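The long half-life of the breakfast room

The Grasness Hotel in Valtcombe still serves breakfast until 10, in a room with a sea view and a carpet that has seen off four sets of owners. You sit down. Someone asks if you would like tea or coffee. Toast arrives in a rack, which is a device for making toast cold, and you eat it in near silence beside a couple from the Midlands who are doing the same.

I have come to love this, but I seem to be in a shrinking minority. Of the guesthouses along the Valtcombe front, most have given up on cooked breakfast altogether. What you get now is a "kitchenette", a word that promises Paris and delivers a kettle, and a welcome folder suggesting you try the café by the harbour. The café by the harbour has a queue.

The landladies (they are still mostly landladies) make a good case. Eggs cost more. So does the person who fries them, if you can find one willing to start at six in the morning in July and be laid off by the autumn. One owner on the hill told me she had worked out that she was paying guests to eat her sausages. She closed the dining room, put in another double, and now sleeps until eight.

Guests, for their part, say they like the freedom. They can have breakfast when they please, in whatever they slept in. I asked a family of five how they had used theirs, and they had eaten cereal bars in the car.
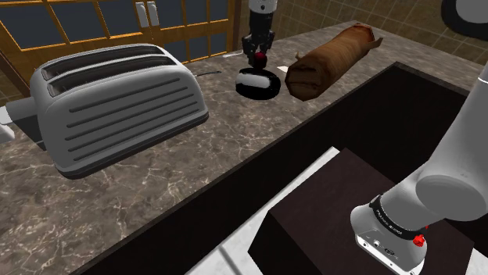

What the old rules were for

The boarding house breakfast was never really about food. It was a way of finding out who was in the house and getting them out of it. By half past nine the rooms had to be empty, whatever the weather, and they stayed empty until teatime. Whole generations learned to sit in shelters looking at rain. The gong was the start of the working day, and the work was being on holiday.

It had its cruelties. Sauce was charged as an extra. At a place in Stimamcombe, long since turned into flats, the use of the cruet appeared on the bill as a separate line, and I have seen the bill. Children were seated by the door so that they could be removed.

But you did have to talk to people. My parents exchanged Christmas cards for decades with a couple they had met over kippers, and whom, as far as I could tell, they did not especially like.

The Norwegian solution

There may be hope from an unlikely quarter. Løken, a small chain with two houses on this coast, has brought back the shared table. Breakfast is at one sitting, everybody is on the same bench, and there is brown cheese. It is booked solid for the summer, at prices that would have bought my parents a fortnight with the cruet thrown in.

I went on a wet morning, prepared to sneer. The man on my left wanted to discuss heat pumps. The woman opposite passed me the jam without being asked, then asked where I was from, then told me about her knee. The bread was excellent and the bench was hard.

At the Grasness, meanwhile, the marmalade still comes in those tiny foil tubs, and the rack still holds one slice fewer than you want. I have booked again for July. They asked if I would mind sharing a table.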